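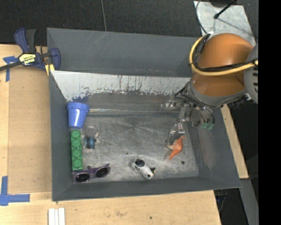 My grandmother made her sour cucumbers in October, when the last small ones were still on the plants and the kitchen was cool enough to keep them slow. She used no vinegar. Salt, water, dill, garlic and a few leaves from the cherry tree, this was the complete recipe, and it is still what I do in my kitchen in Dirbridge.

The cucumbers must be firm, and as long as your finger. I wash them in cold water and leave them in it overnight. In the morning I cut away the flower end, which can make the whole jar soft, and pack them standing up, very tight.

For the brine I dissolve 47 grams of salt in one litre of water. My neighbours find it too salty on the first day. By the second week they ask for a jar to take home.

## Where to find the salt

You need a plain salt with nothing added. I buy the coarse one from Jurčo, the small grocery on the Kovlow road, where they sell it from a sack. The dill should be old, with the yellow flower heads and thick stalks. Young dill from the supermarket has a nice smell and after three days no flavour.

## The waiting

Close the lid loosely and put a plate under the jar. After 24 hours you may see the first bubbles, and a day or two later the brine becomes cloudy like weak lemonade. Keep every cucumber under the liquid. I use a small glass dish as a weight.

I taste one on the fifth day. If it is still green and raw in the centre, I give the jar two more days on the counter, then it goes in the fridge. We eat them with boiled potatoes and butter, and the cloudy brine goes into soup.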